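Vodell Recruiting Tracker - a season with the paid version

I have followed college football recruiting for years with a notebook and too many open tabs, so when Vodell put its tracker on sale in April I paid for the full version. It costs 32 a year. I have used it most days since.

The main thing you get is a database of 2134 prospects, each with a page showing offers, visits and the schools thought to be in the lead. You can follow up to 310 of them on a personal board. I never got near that limit. Updates on the big names come quickly, often within the hour. Lower down the list it gets patchy, and a three-star tackle I was following had his June visit missing until well after he had come home.
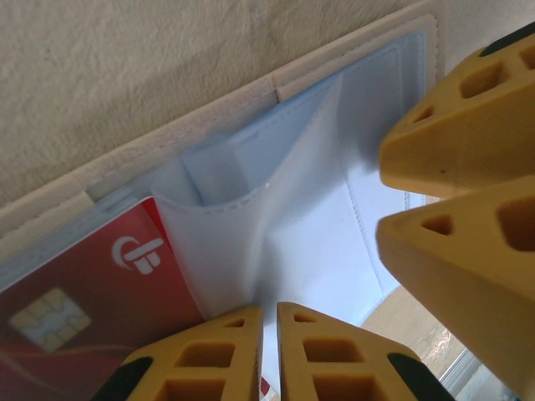 The board is where I spent most of my time. You drag players between columns for leaning, visiting and committed, and it saves as you go. My one complaint is that it shows very little per player unless you tap through. For years I kept prospects on index cards and trading cards, and a card holder with see-through sleeves, like the pale blue ones in the photo, still beats it for looking at several players side by side. Vodell could do with a proper compare view.

Alerts are good once you have turned most of them off. Out of the box I was getting one every time anybody changed a profile picture. Set to commitments and visits only, they are fine.

I also tried Pusidside, which is free and has the better message board, but its visit lists are entered by users and I found 3 players listed at two schools on the same Thursday.

The prediction scores I would ignore. They swing about after every visit and settle down only when the player has all but announced.

Worth the money if you follow more than one school. If you only care about your own team, the free version covers it. I have renewed.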